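Notebook, bench 2
January, entry opened 9:40

Treltus two-arm kit, evaluation unit from Fusari. Continuing from the unboxing notes. Firmware left as delivered. Both arms homed on the first try after the left base was moved back to its marked position.

Brown paper is down over the white tabletop again. The bare top threw glare into the head view and the block detector lost the yellow ones. Kraft paper from the Maltilwood roll, taped underneath. Replace when it creases.

Cable routing: straps on both forearms as in the Fusari sheet. The sheet gives no slack figure for the wrist loop. I left enough for full wrist rotation and checked it by hand with the drives off. Want a number from them in writing before this goes to the Etim site.

Gripper settings
Force limit 5 N for small bricks. At the default the single-stud pieces shot out of the fingers twice. Opening speed unchanged. Finger pads are the black ones from the kit; the spare set is still in the bag.

Task for the day was the vendor's brick demo, loaded from their package, no edits. Bricks in red, blue, green and yellow. Start positions set by hand, so not repeatable to better than a few mm.

Log
Total picks attempted: 193
Missed, fingers closed on nothing: 47
Dropped after lift: 5
Rest good.

Most misses were bricks lying on their side. The planner seems to take the grasp axis from the studs and gets it wrong when they point sideways. Same complaint from the Etim people on the previous release, and the release notes list it as fixed. Will send Fusari the logs for the misses only.

Arm-to-arm spacing: the collision margin in the config is 66 mm between wrist housings. With both grippers working over the middle of the mat that margin looks far too generous on paper and is plainly not being applied. Check whether it is read at startup or only after a config reload. Until that is settled, keep a hand on the stop for any center work.

Open items
- wrist loop slack, ask Fusari
- margin parameter, see above
- price of replacement finger pads, not on the Treltus quote
- second mat cut to the same size

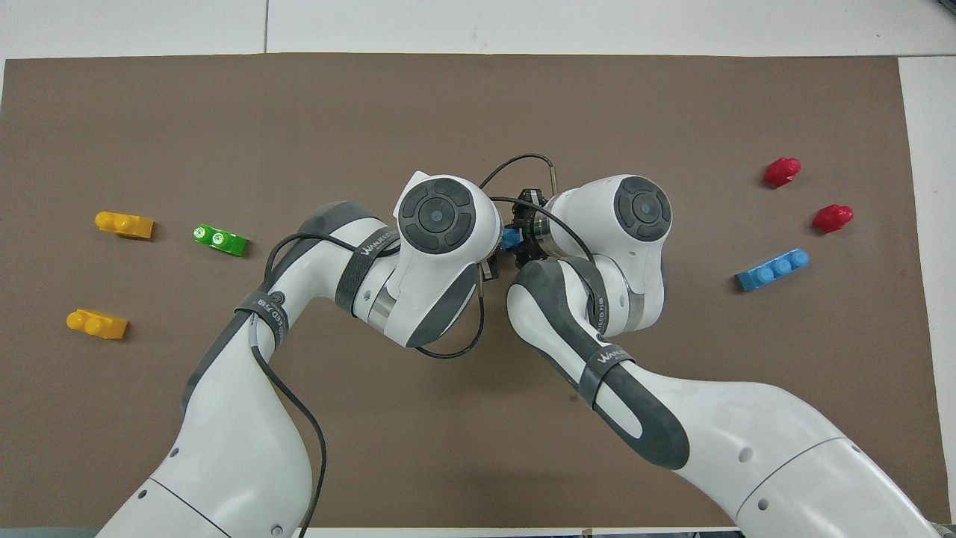
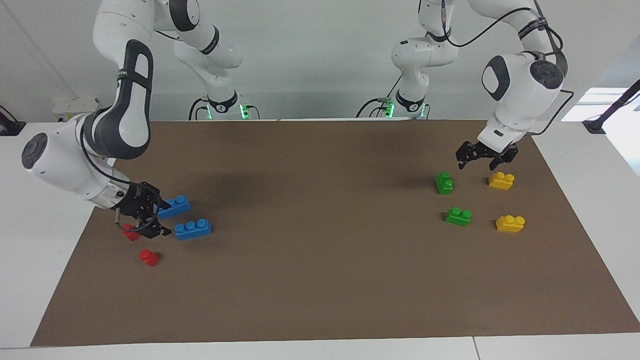 Treltus kit, brick demo on the paper mat. First: wrists close together over the middle, small blue piece between the fingers. Second: fixed view, grippers apart.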